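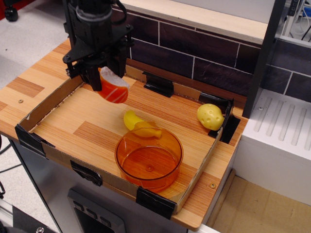
The gripper with the toy salmon slice, over the cardboard tray. The bowl, banana and potato are in the tray below.

Robotics Club: Kitchen Task Update
19/12/2020

The robotics club at Garholm has spent this term on one job: getting the arm to sort toy food in the play kitchen. Work started in October with a single object and has moved on to mixed trays, with a bowl and several pieces of food set out together.

The salmon slice has been the hardest piece. It is thin, and if the fingers come down a little off center it slides away or tips over. Team Ibarra changed the approach so that the arm lines up over the middle of the slice and closes the fingers more slowly. They then ran 20 attempts in one session and wrote down each result. The slower close won out and is now the setting both teams use. The banana gives trouble only when it is right up against the bowl. The potato rolls.

Team Hindura took on the tray. The first version had no sides, and food kept ending up off the counter or next to the sink. The current one is a low cardboard box, taped at the corners and along the walls, with the same wood-grain pattern on its floor as the counter. Students wanted the floor to match so that the background would look the same inside the tray and out. The walls have to stay low enough for the gripper to reach a piece near the edge. If you use the tray, please check the tape before you start and press down any piece that is lifting.

Each run is logged on the shared sheet. The columns are date, operator, object, start position and result. "Result" means picked up, dropped or missed - please do not write "almost." A few early entries have no start position, and those will be left out of the count. The goal for the term was 100 complete entries. We have 49, so the work will carry over.

Renata Bustos, our faculty advisor, has asked for two changes when we come back. First, everyone should take a turn as operator, including members who have mostly done code so far. Second, each team will swap tasks for 3 weeks, so Ibarra will have the tray and Hindura will have the gripper settings. Notes should be good enough for the other team to work from. If yours are on paper, type them up before the swap.

The Misivier Student Challenge has posted its rules for the spring. Entries need a short video of one full task without cuts, plus a written page on what the students did. The club plans to enter with the salmon, banana and potato, all going into the bowl. Placing a piece in the bowl is still less reliable than picking it up, and that will be the first thing we work on.

New members are welcome at any point in the year and do not need to know how to code. Sign up on the sheet outside the lab or talk to anyone on either team. Closed shoes are required, and long hair has to be tied back at the bench.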